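Foam Lettering

Foam lettering is the making and hanging of words from cut sheets or blocks of soft plastic foam. It is found in classrooms, church halls, shop windows, trade fairs and at a great many birthday parties, and it sits somewhere between sign making and paper craft, borrowing freely from both. The letters are light enough to be held up by a pin or a dab of putty, which goes a long way toward explaining why people who would never dream of painting a sign will happily put one up in foam on a Saturday morning.

Materials

Most hobby letters are cut from thin, flexible craft sheet, the same springy stuff used for children's puzzles and bath toys. It takes a clean edge from ordinary scissors, it comes already colored, and it forgives a good deal of handling. Thicker letters are usually cut from rigid board or from block foam with a heated wire, and these can be stood on a shelf as well as hung. Block foam is lovely to look at but sheds crumbs when it is sawn cold, and anyone who has tried it on a carpet will remember the afternoon for a long time.

Color fades at different speeds. Pinks and peaches tend to go pale first in a sunny window, while dark blues and greens hold on much longer, so a word in mixed colors can look rather uneven by the end of one summer.

Letter shapes

The rounded, swollen style often called balloon or bubble lettering is the best loved of all the foam alphabets, and there are good practical grounds for it. Sharp inside corners are where thin foam tears, and a fat, curved letter hasn't many of them. The Olis alphabet, a pattern set sold in craft stores as printed sheets, is a typical case (its lowercase "a" is very nearly a circle with a thumbprint in it!). The Baptiste alphabet is narrower and more upright, and is preferred where a long name has to fit over a doorway.

Capitals are easier to cut, but lowercase letters are easier to read at a distance, as the tall and short strokes give each word an outline of its own. Many makers mix the two without worrying much about the rules.

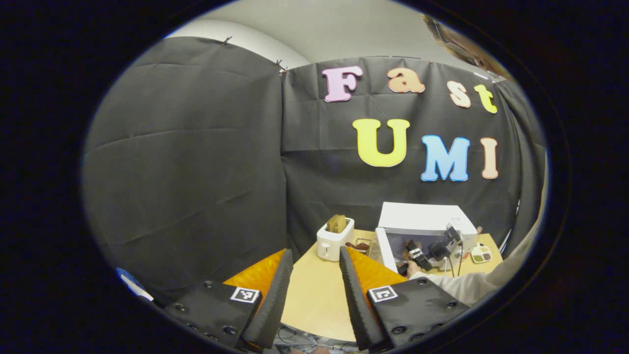 Spacing is the part that beginners find hardest. Letters set at perfectly equal distances rarely look equal, and an "L" beside a "T" will seem to have a hole between them. The usual advice is to lay the whole word out on the floor, step back to the far side of the room, and shift things by eye until they feel comfortable. A length of thread stretched between two pins makes a good baseline and can be pulled away afterward, though plenty of people like their words to wander up and down a little.

Regional customs

In the town of Kirnham, foam letters are tied up with the September harvest supper, when each street hangs its own name across the hall. The letters are kept from year to year and patched as needed, and the collection now runs to 3110 pieces, stored in 33 flat boxes. The neighboring village of Trollness has a similar supper and a smaller collection, and the two places have lent one another vowels for as long as either has kept a list. The letter "E" is always the one in short supply.

Care and storage

Foam should be kept flat, dry and out of the sun. Stacked letters can take on the outline of whatever is resting on them, so a sheet of plain paper between layers is well worth the trouble. Dust comes off with a barely damp cloth. Pinholes close up partly by themselves in soft craft sheet but stay open in rigid board, and older board letters are often hung from a loop glued to the back.

See also: Bubble writing; Bunting; Paper cutting; Stencil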